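4. What the set lists can and can't tell us

Saturday, March 2, 2019
By Loukia Tsakiris

I should say how I came by the set lists before I start leaning on them. When I began this project I had planned to work from recordings, the way most people who write about small guitar bands do, and I spent most of a winter chasing tapes and phone clips from shows at Politis, the bar in Tistcombe where nearly everyone in this study played at least once. The recordings were a mess. Half of them started in the middle of the second song. Then Elmarie Chauke, who played bass in Pastik for the whole of the band's life, asked if I wanted the box.

The box held 825 set lists. Most are in felt pen on the backs of other things: flyers, a gas bill, a good many sheets from a school exercise book. Elmarie had been picking them up off stages since the first Pastik show, hers and everybody else's, and she'd written the venue on the back of each one, and sometimes a word about the night ('cold', 'good', 'never again'). They come from 9 bands, all with at least one woman writing the songs, and from 10 rooms, two of which were really the same room before and after the new owners knocked through.

What I did with them is not very clever. I typed every one into a spreadsheet, in order, and marked where each song sat: opener, closer, somewhere in the middle. I also marked anything crossed out or squeezed in. If a title had been shortened (and they nearly all had, Pastik's longest song appears only ever as 'BUS') I asked whoever in the band would still answer my messages. Hendrik Baloyi, who drummed for three of the nine, sorted out most of the ones I was stuck on, in a single afternoon, over the phone, while cooking.

The typing-in left me with 1664 changes made by hand after the list was first written. That is the number I kept going back to. I had expected some scribbling, but I had thought of a set list as a finished thing, and in this box it is closer to a conversation. You get one person's capitals all the way down and then another person's arrow. You get a song struck out, put back, and struck out again in a different pen.

Now, the literature on women in guitar bands has a lot to say about stages. It talks about who stands where, who talks between songs, how a crowd behaves when the singer is tuning up and there is a silence to fill. I've learned a great deal from it and section 2 says so at length. But it tends to treat the running order as given, as if songs simply arrive one after another, and I think that's a pity. Deciding what comes first is a decision about how you want to be met. Several of the women I interviewed were very clear about this. Danai Pappas told me her band opened with their loudest song at every single Skodstead show, and it wasn't even a song they liked much by then.

'You had maybe a minute,' she said. 'They'd decided what we were before we plugged in. So we played the horrible one.'
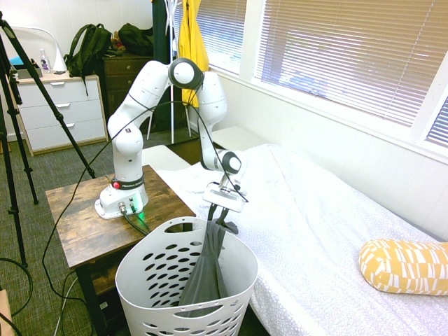 The horrible one shows up as opener on every Skodstead list of hers that I have, and it hardly ever shows up at Politis, where they were among friends and could start with something slow. I found the same kind of split in Pastik's lists, though it's less tidy. At home they opened with whatever was newest. Away, they had two or three songs they trusted, and they stuck to them for ages – long after they'd stopped playing them in Tistcombe at all.

I don't want to make this bigger than it is. Any band will play it safer in front of strangers, and I have no matching box from an all-male band to hold up beside this one. I did ask. Kosmas Alexiou, who booked Politis and played in a couple of groups himself, laughed and said he used to write his on his hand. So I can't claim that the away openers were louder because the people playing them were women. What I can say is that the women themselves explained it that way, unprompted and in separate interviews, and I think that should count for something.

The crossings-out are harder to read. My first guess was that quiet songs would be dropped most often, on the spot, when a room was going badly. Some were. Elmarie remembered cutting a slow one in Skodstead with a shake of the head and no discussion, and the list from that night has a thick line through it with 'NO' in the margin. But a fair share of the changes go the other way. A slow song gets added, usually near the end, and more than once it's written over the top of a fast one. When I showed Danai one of these she looked at it for quite a while and then said they must have been winning.

I like that reading a lot, perhaps too much, so I've tried to be careful with it. A list can't tell me when a change was made. An arrow drawn in the van looks the same as an arrow drawn between songs, and where no one could remember I have left the timing blank in the spreadsheet. Hendrik also pointed out that bands swap songs for very dull reasons. A string goes, or somebody's voice is giving out, or the promoter is standing at the side tapping his wrist. He reckoned most of the changes on his own lists were down to his arms being tired, and I've put that in a footnote because he asked me to.

There is one more gap I ought to own up to. The box is what Elmarie picked up, so it leans towards nights she was at, and towards people she liked. One band that everyone mentions in interviews turns up only a handful of times, and when I asked her why, she changed the subject (I asked twice). I have kept them in the study but I don't draw anything from their lists alone.

In the next section I go back to the interviews and look at what was said between the songs, starting with the Skodstead shows, where the talking was mostly done by the crowd.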